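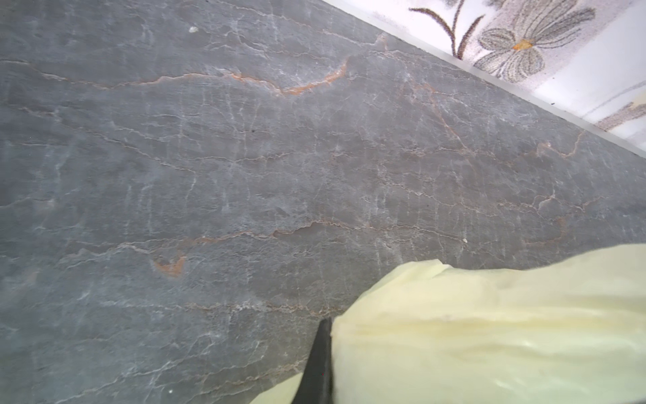

What should a small shop budget for first when it buys a robot arm? Spare fingers and the hours to test them.

At Wunusum we priced the arm in June and left 135 dollars for everything else – a mistake. Thin plastic bags, like the one holding toy fruit and vegetables, need more trial time than boxes do.
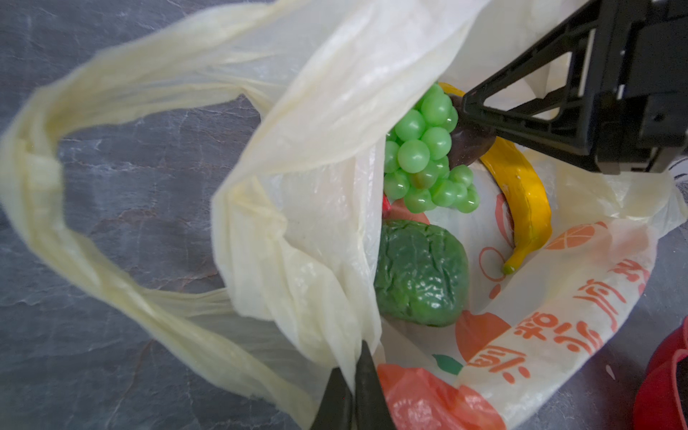

What I would cut

Valentin Manole wants the second arm from Mallus. I would put it off and spend the 3452 dollars on testing.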